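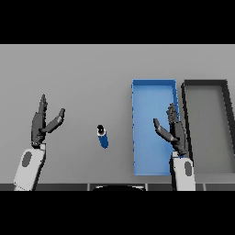
Two robotic hands over a gray tabletop (computer rendering)

Search this site... Go
Home News Minutes Road Map Contact

FLINDOLSIDE ROAD ASSOCIATION
Minutes, January meeting

Started 7:10 pm, Thursday. 11 households represented, so we have a quorum. Serpil Yurt chairing. Last meeting's minutes approved with one fix — the word "gravel" in the section on the upper turnaround should have been "millings."

1. Culvert at the Dinus Creek crossing
Long discussion. Pipe is undersized, everyone agrees on that, and the uphill end is crushed on one side. Water went over the road twice in the fall and took the shoulder with it on the downhill side. Patch from October is holding but soft when you drive the edge. Please stay to the middle, esp. delivery trucks.

Two ways to go:
- Clean out the existing pipe, reset the headwall stones, armor the outlet with riprap. Cheaper, could be done as soon as the ground firms up.
- Pull it and put in a larger pipe. 32 feet long, new headwalls both ends. Road closed to cars while they dig, no way around.

Ellitz Excavating came out and looked. They would rather do the replacement but will price both. Written numbers not in yet. Serpil has called and left a message, will call again Monday morning if nothing by then.

Question from the lower end about whether the county has to sign off. Answer: probably yes for the bigger pipe, as it's a stream crossing. Clean-out alone, not sure. Serpil to ask the permit desk before we vote on anyhting.

Upper road residents worried about the closure. What if an ambulance has to get up there? Idea raised to park a couple of cars above the crossing and leave a footbridge in place during the dig. Doesn't solve the ambulance. Fire chief should be asked, he may have a view on how long is too long. No vote tonight.

2. Plowing
Complaints about the last storm. Plow came late and left a berm across 5 driveways on the north side, one of them frozen solid by breakfast. Erdem Plowing says the driver was new and started from the wrong end. They'll start at the top from now on and do the mailbox pull-off last.

Sand — too much on the flat, not enough on the hill. Agreed to ask for the reverse. Sand barrel at the foot of the hill is for anyone to use, put the lid back on. It was full of snow last week and the sand is now one big lump.

Someone asked about switching companies. Not midseason. Will look at it again in spring when the contract is up.

Stakes: three are snapped already near the second bend. Replacements are in the shed, take what you need.

3. Dues
Still short from last year. Reminder letters went out before the holidays and most have answered. Remaining households will get a phone call. Motion to leave dues where they are until we have the Ellitz numbers, seconded, passed with one no. The no was on the grounds that we'll have to raise them anyway so why wait. Noted.

Discussion of a one-time culvert assessment instead of a dues increase. Split by household or by frontage? Went around on this for a while. The lots with the most frontage are not the ones that use the crossing. The deed language says "equal shares of ordinary maintenance" and there was disagreement on whether a new pipe is ordinary. Serpil will scan the deed page and send it to everyone so we're all reading the same thing next time.

4. Ditches and brush
North ditch is full of leaves from the maple stand down to the mailboxes. Can't do much until thaw. Work day in April, date to be picked next meeting. Bring rakes and loppers. Need one more chainsaw and somebody with a trailer.

Leaning birch past the second bend — on private land but it'll land on the road. Owner was present and is fine with it coming down, would like to keep the wood.

5. Speed
Cars too fast on the flat, same as every winter. Speed bump idea came up again, plow would tear it out. New sign to replace the faded 11 mph one, same number. There was some talk of making it 10, or 15, as people think 11 is a typo. It isn't. Staying at 11 — people do look at it twice.

6. Other
Streetlight by the mailboxes is out. Reported to the power co., have a ticket, no date.
Dog with the red collar is loose again mornings. Owner was not at the meeting, neighbor will stop by.
Email list: two addresses bouncing. If you're not getting these, tell somebody who is.

Next meeting same time, same place. Culvert goes first on the agenda so we dont run out of time on it.

Adjourned 8:50.

Contact the association | Copyright Flindolside Road Association | Back to top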